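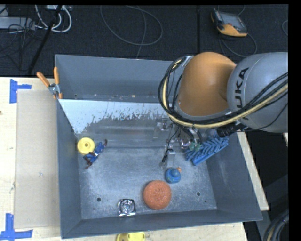
3 min read

I went to the Kirkbridge open day in February fully expecting to stay for a coffee and a quick look and be home by lunch. I got home after dark! If you have ever walked past the old Dresard building and wondered what goes on in there, put the next one in your calendar, because they let you wander into nearly everything.

Parking was a pain. The lot out front was full by the time I pulled in, so I ended up over by the Plandville bus stop and walked back in that awful sideways drizzle. Leen Awwad was at the door handing out paper badges and she'd already run out of the clips, so mine was stuck to my coat with tape all day (it left a mark, but it's an old coat).

You get put in a group and mine was number 5, led by Begoñe Moya, who talks fast and walks faster. First stop was the bin room, and I could have spent the whole visit in there. I've always thought of a bin as a bin. You put stuff in, you take stuff out. But the big gray metal one on the wooden tabletop had me staring into it like it was a fish tank. The floor of it is scratched all over, very fine scratches, with cloudy worn patches in between, a bit like the bottom of my mom's old roasting pan. Across the back there's a wide slanted panel, and up in one corner the covering looks worn away to a speckled, ragged edge. I loved that. You could tell me that thing was thirty years old or three and I'd believe either one.

The front wall is low and the back wall is tall, so you can lean in and see what's going on, and down in the gap behind the panel were little flecks of tan debris, the same sort of crumbs I find behind my toaster. A round yellow disc was sitting on the floor of the bin over near the left wall, with a small brownish center. A kid in our group was sure it was a slice of pineapple and would not be talked out of it. I didn't get a straight answer from anyone so pineapple it is.

Begoñe let us ask whatever we wanted, and Bok-nam Joo, who'd come along with me for the free lunch, asked how you clean a bin with a slanted panel in it. Long answer! Mostly it comes down to a soft brush and patience, and you do the corners last. She's been doing hers at home that way ever since, the recycling one anyway.

After that we did the packing hall (loud, cold, bring a sweater), and then the archive, where Rasha Mahasneh had pulled out a drawer of old Śliwiński catalogs with the prettiest lettering. The page for item 1422 was a bread crate and I wanted it so badly. I asked if they sold prints. They don't, but Rasha wrote it down.

Lunch was lentil soup and rolls in the canteen. Get there early, the rolls go. Lina Karam was running the raffle and I bought 7 tickets and won nothing, while Bok-nam bought one and went home with a thermos.

Entry was free, and the restrooms are up a flight of stairs, but there's an elevator by the side entrance if you ask. Wear flat shoes. I'm going again next year and I'm parking at the bus stop on purpose.

7 comments | 3 shares

Contact | Copyright, all rights reserved | Back to top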